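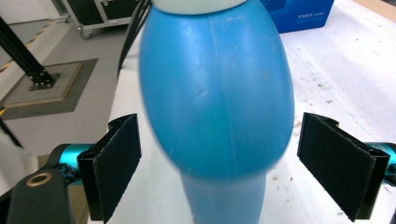 Blue plastic bottle, wide top and narrow lower half – what can I decant into it?

Posted in Cleaning and Laundry > Storage and containers

Marisol Szabo
Member, Grastham
149 posts

I have inherited a shelf of odd containers with the utility room of a house we moved into in April. Most have gone to recycling. The one I would like to keep is the large blue bottle shown at the top. It is plastic, rounded and wide in the upper part, then narrows to a slimmer section which is a paler blue. The cap end is white. There is no label on mine and I have no idea what it was sold with.

I buy non-bio laundry liquid in a five-litre drum, which is too heavy to lift down for every wash, and I want something smaller to pour from. The shape is easy to hold round the narrow part. The surface is scuffed, with a few light scratches and small creases, and a faint seam runs down the front of the wide part.

What I need to know:

Is it safe to refill a bottle when the original contents are unknown?
Do the scratches and creases matter?
Why would the lower part be paler than the top? Is the plastic failing?
How do I work out the capacity, so that I can label it with the number of washes?

I have rinsed it once with warm water. There was a slight perfumed smell and no visible residue. The sink is a shallow one, so a soak would have to be done in a bucket.

Edited to add: it would live on an open shelf next to the machine, out of direct sun. No small children in the house.

Corinne Schumacher
Regular contributor
2,346 posts

Taking your points in order.

Unknown contents. A perfumed smell suggests a laundry or cleaning product but does not identify it. The two things to rule out are bleach and acid descaler, as neither should meet the residue of the other, or of most other cleaners. Turn the bottle over and look for moulded text or a raised warning triangle on the base or the back. A raised triangle is a tactile warning for blind and partially sighted users and tells you the original product was classed as hazardous. If you find one, I would not refill the bottle with anything and would put it in the recycling, rinsed, with the cap on if your council accepts caps.

If there is no triangle, then for laundry liquid only:

1. Fill with plain warm water, cap it, leave for an hour and empty.
2. Repeat until the water comes out without foam. Three or four fills is usual.
3. Take the cap off and wash it separately, including the thread.
4. Stand the bottle upside down on a rack overnight with the cap off.
5. Smell it the next day. A faint perfume is acceptable. A sharp or swimming-pool smell is a reason to stop.

Do not use boiling water. Thin-walled bottles soften and the base can bow outwards, after which they will not stand up. Do not add vinegar or any other cleaner to speed things up while the contents are unknown.

Never use it for drinking water, cordial, cooking oil or anything else that may be swallowed, however clean it looks. The same applies to animal feed supplements.

Scratches and creases. Light surface scratches are cosmetic. Creases deserve a check, as a wall that has been folded can split along the line later. Fill the bottle with water, dry the outside, cap it and lay it on its side on kitchen paper for 30 minutes. Turn it and repeat. Any damp patch and it goes. The seam is where the two halves of the mould met and is normal on a blown bottle. If it is going to leak at a seam it is more likely to do so at the base, where the plastic is pinched together, so include that in the test.

Colour. I cannot say from a photograph. Possible explanations are light falling differently on the lower part, a different wall thickness, or fading from years on a windowsill. Press both sections with your thumb. Sound plastic gives and springs back. Sun-damaged plastic feels chalky or makes a cracking noise, and should not hold liquid.

Capacity. Weigh the bottle empty and dry, then full of water to where you would normally stop. The difference in grams is the capacity in millilitres. As a worked case, 2,912 g full less 149 g empty gives 2,763 ml. Divide by the dose printed on your drum and round down. Laundry liquid is thicker than water but the volume is the same, so the number holds.

Label it with the product name, the date filled, the dose, and any hazard wording copied from the drum. Waterproof tape and a permanent marker will do. Keep the drum, as it carries the full safety information.

Kincaid
Member
597 posts

I'd just chuck it and buy a pump for the drum. Zetness do one that screws into the top, we had ours from the hardware shop. Saves all the decanting.

Otherwise I use an old one like that for watering the pots by the back door. Never had a leak.

Corinne Schumacher
Regular contributor
2,346 posts

A pump is a fair alternative if the thread fits. Measure the neck of the drum across the outside before buying, as drum threads differ and most pumps are sold for one size.

I would not water plants from a bottle of unknown origin without the same rinsing, and I would not use it on herbs or salad at all.

Marisol Szabo
Member, Grastham
149 posts

Thank you both. No triangle on the base or back, only a recycling mark. It has had four fills and the last came out clear. The leak test was dry on both sides and the plastic springs back at the top and the bottom.

I have also measured the drum neck. The Stidano drum I buy has a recessed cap, so a screw-in pump would need an adaptor. I will decant for now, using a funnel, and come back to the pump when this drum is finished.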